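Six months since the folding cells went in at Clalleo, the laundry where I work. A few people asked what has changed, so a short thread.

We had 15 folders on the day shift. We still have 15 people, but only two fold all day. The rest were moved to sorting, mending and packing. The hourly rate stayed the same after the union got it in writing.

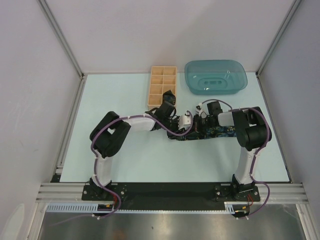 Sorting is the job that has grown most. Sheets and towels from the Drelluletti hotels are simple and go through on the night run. Prints are harder. A dark blue cloth with a busy pattern, bunched up and twisted between two grippers, still needs a person who can find the hem.

My own count by hand was 190 pieces an hour on a good day. Best the cells have done is 168, but they go on through the tea break.

What I miss is the talking. Six of us used to stand round one table. Now I'm at the far end with a screen.

Training was one Sunday, unpaid at first. We argued and got it paid in August.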